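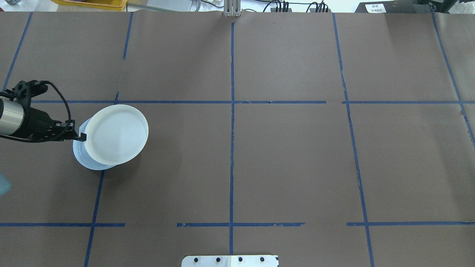 The plate task has been stuck on grip width since May. I set the opening for one plate, and the jaws slip when the second one comes along. The tape grid on the paper gives me a cell to aim for, and with the blue plate stacked under the white one the fingers have to pinch both rims at once. Closing them slowly helps. I dropped the final approach to 60 percent of the default speed and added a 300 ms pause before the lift. The log for this version now stands at more than 3,000 attempts, most of them run overnight on weekdays.
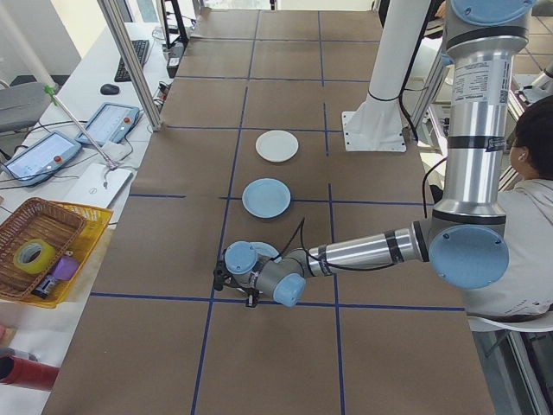

Cell coordinates are stored in a plain text file, one line per cell, measured from the base of the arm. I re-measure after each change of paper, as the tape never goes down in the same spot. With the white plate and a light blue one sitting one behind the other in the center column, a single offset along the length of the table covers the move between them. The wrist cable is the remaining problem. It loops up over the forearm, and I want a clip there before trying any larger wrist rotation.

Next is the outer column.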